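Key card

A key card is a flat card, usually the size of a bank card, that carries the information needed to open an electronic lock. Key cards are most often met in hotels, where they have largely replaced metal keys, and are also used in offices, apartment buildings, car parks and student residences.

History

The earliest card locks were mechanical. A pattern of holes punched in a stiff plastic card was matched against pins or magnets inside the lock, and a new guest was given a card with a different pattern. Electronic locks followed, first with magnetic stripes and later with contactless chips. Some smaller motels kept metal keys on heavy tags well after the larger chains had changed over.

Types

Magnetic stripe cards hold a short string of data on a dark band along one side. They are cheap to produce but can lose their data when carried near a magnet, such as the clasp of a handbag. Chip cards hold the data in a small circuit and are read by contact. Proximity cards have a coiled antenna sealed between the layers and need only be held close to the reader. Most cards are made of PVC, although paperboard and timber versions are sold to hotels that want to cut down on plastic.

Encoding and expiry

At check-in the front desk writes a room code and an expiry time to the card. In many systems the lock is not connected to the desk at all — it learns that the previous guest has left when it reads a card with a newer code. A guest who stays on past the original booking must therefore have the card encoded again. Staff cards open groups of rooms and are normally limited to the hours of a shift. The Plolix system, sold to motels and serviced apartments, issues staff cards that lapse after 8 hours and guest cards with a maximum life of 90 days.

Energy switches

In many hotels the card is also placed in a holder inside the door, which turns on the lights and air conditioning. Simple holders work with any card of the right thickness. Others check the code first, so a loyalty card or driver's licence left in the slot has no effect.

Loss and disposal

Cards that are not returned are cancelled by encoding a replacement. Returned cards are wiped and used again until the printing wears or the stripe fails. PVC cards are not generally accepted in household recycling, and some operators collect worn cards for return to the manufacturer.

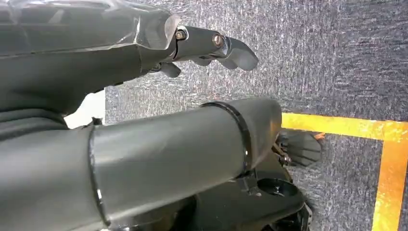
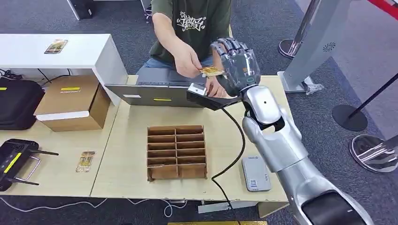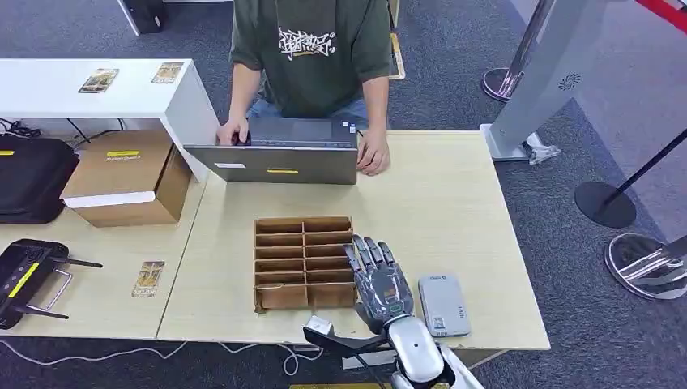
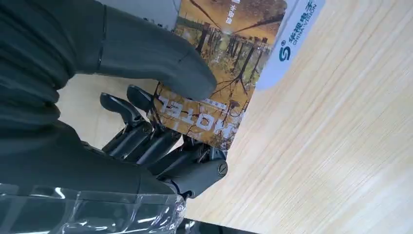 Last image: a rectangular hotel key card held above a tabletop

See also
Access control
Electronic lock
Magnetic stripe
Smart card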